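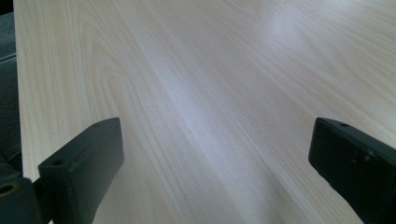
## Living with the Pluver table

I've wanted a pale table for years, ever since my sister painted her kitchen dark green and I came home and found mine terribly gloomy. So in February, after far too many evenings on the Wodumach website (and one long phone call with Hanna Pavliuk in their shop, who was patience itself), I ordered the Pluver and a bottle of Duda soap to go with it.

It cost £800, plus £49 for delivery, and I did wince a bit. The legs went on in 27 minutes with my neighbour holding the other end, and we had the kettle on straight after!

What I love most is how light the room feels at breakfast. The grain has those long looping arches in it, and I find myself following them with a finger when I'm meant to be doing the crossword. It does pick up a shine when the sun is low, so if you like to read the paper opposite a window you may want a cloth down.

My grumbles are small ones. The felt pads fell off in the first week, and the instructions are printed in tiny grey type that had me hunting for my other glasses. I looked at the Wimetero as well, but its legs sit so far in that my knees met them every time.

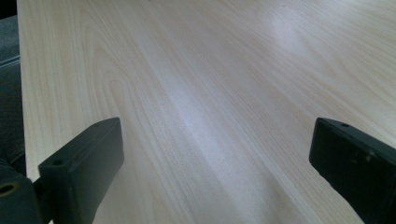
**Is it hard to keep clean?**

A damp cloth and a drop of the Duda soap after supper has been enough for us, even with grandchildren and beetroot.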